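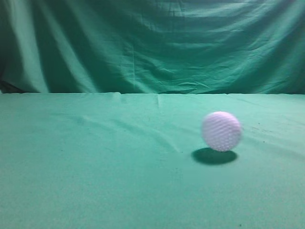
prellach-track

Ball position estimator for a fixed camera. It takes single images and writes the ball centre and radius in pixels, plus a flag for whether the ball is touching the cloth. The planner reads that flag before it asks for a grasp.

Contents
1000 images, 689 of them labelled by hand
labels.csv, one row per labelled image
fit.py, the circle fit and shadow check

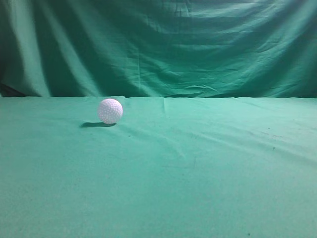
White dimpled ball on green cloth, left of centre.

Known problems
The dark specks on the cloth are sometimes picked up as a second object. Set min_radius to 19 to drop them. Blurred outlines give a radius that is too large — use the centre only.

Labels were checked by Revathi Mudaliar and Matúš Procházka. Send corrections to Jagadeesh Marar.

Last changed 26th March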